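I distrust desk organisers. The shops are full of them, the Lillen with its bamboo drawers, the Grabner with a slot for a phone I don't want on my desk, and every one I have owned ended up as a tray for dead batteries and foreign coins. So these are my notes on keeping pens in a paper cup, for anyone who suspects, as I do, that most advice on the subject is written to sell you something.

## Start with one cup

A plain paper cup, the sort you get in a sleeve of 100 for a party and then find at the back of the cupboard the following July. Mine are white. The printed ones work just as well, but on a pale desk a white cup with dark pens in it is easy to find and doesn't nag at you.

The usual objection is that a paper cup falls over. It can, if you cram it. A cup is wider at the rim than at the base, so anything tall and heavy leaning out over the edge is working against you. Keep it to six things at most and lean them different ways.
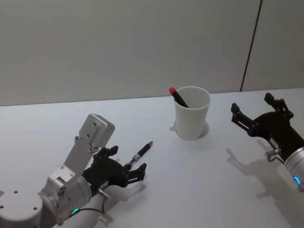 I have also read that you should weigh the cup down with rice, sand or glass beads. I tried rice. It gets into the pen clips, it gets into the caps, and the first time you do knock the cup over you have a pen to pick up and a great deal of rice. A coin under the cup does nothing at all. A flat pebble inside is fine if you have one, though I stopped bothering.

## Which way up?

People argue over this far more than it deserves. My own rules, after a fair bit of ink on my fingers:

- **Capped markers** go in cap up. You can see the colour and you notice straight away if the cap has been left off. Some will tell you that markers must be stored flat or they die. A marker that gets used every week will run out long before that matters. For ones you hardly touch, flat in a drawer is probably kinder.
- **Ballpoints** go in tip down, and retracted if they retract.
- **Fountain pens** don't go in at all. Find them somewhere better.
- **Pencils** go in point up if you like to see which are sharp, though I've jabbed my palm often enough to have gone off the idea.
- **Scissors** will tip a paper cup. Use a mug.

## Empty it now and then

This is the only tip on the page I would defend in an argument. Take everything out and lay it on the table. Scribble with each one on the back of an envelope. If it skips, give it one more go, then bin it. Don't run it under the hot tap, don't hold it over a flame, and don't put it back "for shopping lists". I have tried most of the revival tricks going round and the best of them bought me four more lines of faint grey.

Look inside the cup while it's empty, too. Graphite dust and the odd leak collect at the bottom and then travel up the barrels and on to your hands. With a mug you'd have to wash it — with a paper cup you simply take the next one. 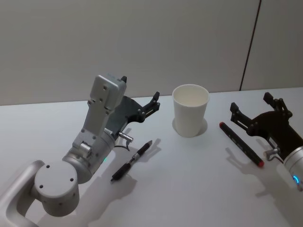
## Where to stand it

On the side of your writing hand, and a bit further back than seems natural. Too close and your sleeve will have it over. Right against the wall is safe enough but then the pens never get put back, or mine don't. They come to rest wherever I stopped writing, which rather defeats the point of having a cup.

Some people draw a pencil ring on the desk to mark the spot. I think that's daft, but I can't say it does any harm. 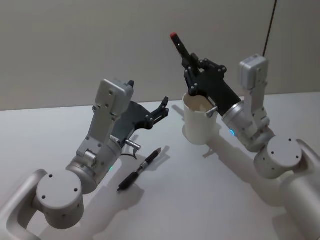 *White cup, black pen on the table.*

## Things I wouldn't buy

The Sesetti "anti-tip" base. It is a rubber ring, and it grips a paper cup so well that the cup creases when you pull it out.

Clear acrylic pots. They look smart until the first ink mark, and after that they look like something from a bus station.

Anything revolving. I had a Jolura carousel for a while with a compartment for each kind of pen. Whatever I wanted was always on the far side, and the thing squeaked. Up to 4 pens, I'd say, and you don't need compartments. You can see them.

Labels I'm in two minds about. In a shared kitchen, writing PENS on the cup does seem to stop people drinking from it or throwing it away.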